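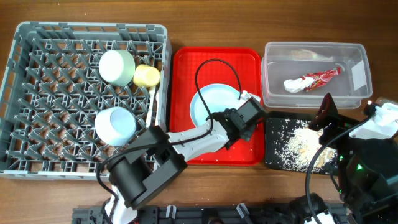

PRELTSTEAD, July

My aunt Akosua got me the job, which is the kind of thing she holds over you at weddings. "You'll be washing up," she said, and I thought she meant a restaurant. I packed shoes for it and everything!

The job was at Nartey, above the tile shop, and what I did all day was hold two handles and clear a table. When my left hand moved, the left arm moved. When my right hand moved, so did the right one. Cups and bowls to the rack, rubbish to the clear box, rice wherever it wanted to go. Then Wumpini set out the whole mess again and I cleared it again, and every clean run went into the pile for Simby to learn from. Simby was what they called the program. I called it the kid.
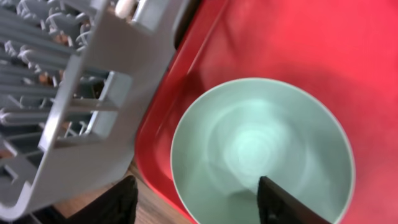
Lamisi Essien

My first week I dropped so many bowls. You squeeze the handle and there's this little lag – a blink, no more – and in that blink you decide you haven't squeezed enough, so you squeeze again. Wumpini told me to go for the bowls the way I'd pick up a sleeping kitten. I have never picked up a sleeping kitten, but I said okay.

By run 39 I'd stopped looking at my hands. By the end of the month I was reaching for the salt at dinner and waiting for the lag.

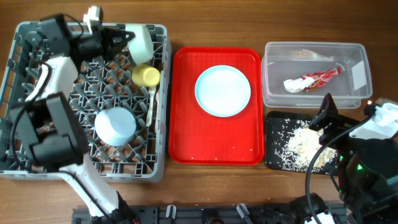 The thing about teaching the kid was that it took everything. I hadn't thought of that. I have a habit from my grandmother Bernice, a little tap of the cup on the rack before I let go, to say there, stay. One morning Wumpini put the kid on by itself and I sat on the radiator to watch. It lined up a white cup on its side in the corner of the rack, with the small yellow one next to it, and by the white one it stopped. Tap. I got such a lump in my throat! Bernice Nutsugah never left Tekine in her life, and there she was, in a machine above a tile shop.

"That's a fault," Wumpini said. "I can train it out."

"How many runs would that take?"

He looked it up. We had 2136 in the pile and the tap was in nearly all of mine.

"Leave it a while," I said, and he shrugged and went to get more rice, and I put my hands back on the handles. 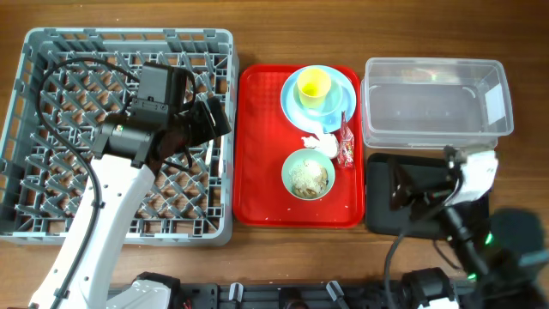
Yellow cup on the blue plate, rice still in the green bowl.

I called Aunt Akosua that night and told her I was washing up. She said, "Didn't I tell you?" and wanted to know if they were feeding me.

Last updated: Mar 19, 2019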